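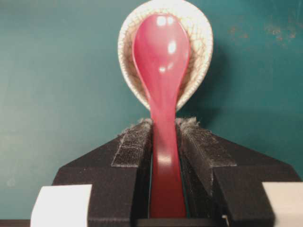 3.2. Les cuillères à soupe de type asiatique

Le deuxième groupe du corpus réunit les cuillères à soupe profondes, à cuilleron ovale et manche plat, utilisées dans les cantines et les petits restaurants de quartier. Nous les avons séparées des cuillères occidentales en métal pour deux raisons : elles se rangent autrement dans les tiroirs, et leur remplacement suit un rythme différent.

Deux matériaux dominent. La céramique émaillée est la plus ancienne dans les établissements visités ; le plastique brillant, souvent rouge ou rose, l'a remplacée au comptoir et pour la vente à emporter. Sur les 400 pièces relevées chez Sulach, la céramique ne représente plus que 24 exemplaires, tous conservés pour le service en salle. Chez Araújo, les deux matériaux sont mêlés dans les mêmes bacs, et le personnel les trie à la main après le lavage.

La figure 3 montre une cuillère en plastique d'un rose framboise, au cuilleron arrondi et au manche épais. Le manche se resserre légèrement à la jonction avec le cuilleron, puis s'élargit de nouveau. Derrière elle se trouve une pièce en céramique d'un blanc crème, dont l'émail est parcouru de fines craquelures brunes. Le contraste de surface entre les deux pièces est net : le plastique renvoie des reflets marqués, tandis que la céramique porte un réseau visible de lignes.

Figure 3. Cuillère à soupe en plastique et pièce en céramique à émail craquelé.

Le craquelé pose un problème de classement. Dans la grille Skomine, utilisée pour la première campagne, toute ligne visible dans l'émail était notée comme un défaut. Or certains émaux sont craquelés dès la fabrication, pour l'effet décoratif, et l'examen à l'œil ne permet pas toujours de trancher. Nous avons donc ajouté une catégorie « craquelé, origine indéterminée », qui a été appliquée à l'ensemble des relevés à partir de novembre.

Pour le plastique, les critères retenus sont l'état du bord, les rayures du cuilleron et la perte de brillant. Ce dernier critère reste le moins fiable – il dépend beaucoup de l'éclairage de la pièce où se fait le relevé. Le catalogue Stasex, qui compte jusqu'à 2 000 références d'ustensiles, ne donne aucune indication sur ce point et décrit les couleurs par un simple code. Nous avons conservé ce code lorsqu'il était connu, en y ajoutant la teinte observée séparément sur le cuilleron et sur le manche.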